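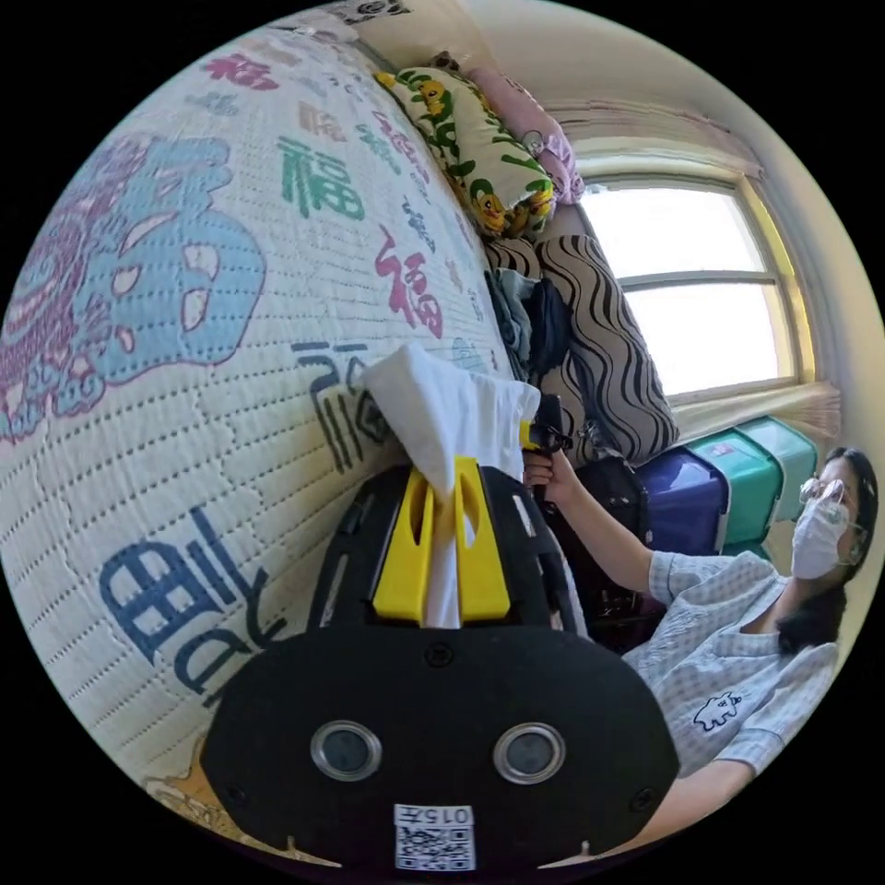
Figure 1. Quilted mattress cover stitched in a grid and printed with the character 福.

Unit 4: Quilted Bedding — Construction, Care and Labeling
Household Textiles, Course Handout
Instructor: Sigita Stankevičius

Purpose of this unit

Unit 4 introduces the layered textile. Units 1 through 3 dealt with single fabrics, their fibers and their weaves. Students should now be able to tell a plain weave from a satin weave by eye and should bring a magnifier to every session from this point on.

4.1 The three layers

A quilted textile has a face fabric, a filling and a backing. The face fabric is the layer the user sees and touches. The filling gives thickness and warmth. The backing holds the filling in place and takes much of the strain when the article is pulled or folded. In cheaper goods the backing is often a thin nonwoven sheet, which tears along the needle holes before the face fabric shows any wear.

Fillings used in bedding include cotton batting, wool batting and polyester fiber. Cotton batting is heavy and tends to shift if the stitching lines are far apart. Wool keeps its loft well but may felt when washed hot. Polyester dries quickly and is the usual choice for articles that must be laundered often.

4.2 Stitch patterns

Stitching joins the layers and keeps the filling from moving. Three patterns are covered in this course.

Grid. Straight lines cross at right angles. The pattern is quick to sew and easy to inspect, as a skipped stitch interrupts a line that the eye expects to continue.

Channel. Parallel lines run in one direction only. Filling may travel along the channel, and the ends must be closed firmly.

Meander. A single curving line covers the surface without crossing itself. Faults are harder to find, and inspection takes longer.

The distance between lines affects both comfort and wear. Close lines give a flatter, firmer article. Wide lines leave more loft but place greater strain on each stitch.

4.3 Printed face fabrics

Many quilted covers are printed before they are sewn. The print must then be planned with the stitching in mind, as each line draws the fabric in and a large motif will appear slightly smaller in the finished article than on the flat cloth. Designers call this take-up, and it should be measured on a sample before cutting.

Characters used as decoration deserve separate mention. The Chinese character 福 (fu) carries the sense of good fortune or blessing and has a long history on household goods, especially at the New Year. Students who choose a motif of this kind for the design assignment should submit a short paragraph on its meaning and customary use.

4.4 Color and washing

Two tests are required. In the rub test, a dry white cloth is drawn 50 times across the printed face and compared with an unused piece. The test is then repeated with a damp cloth. In the wash test, a sample is laundered at the temperature on its label, dried flat and measured again. Record all changes in length and width, even small ones.

4.5 Case reading: Zimix and Stundach

The course reader contains the inspection records of two makers. Zimix checked every piece in an order of 2,000 covers. Stundach drew 100 covers from an order of the same size. Compare the two methods with regard to cost, time and the kinds of fault each is likely to miss. The Grondamlow supplement on care symbols is optional reading.

Assignment

Prepare one quilted sample with a grid pattern and one with a channel pattern, using the same three layers for both. Attach a care label to each. Samples are due at the start of the Thursday session — late work will be accepted only with the written approval of the instructor. Keep all offcuts for Unit 5.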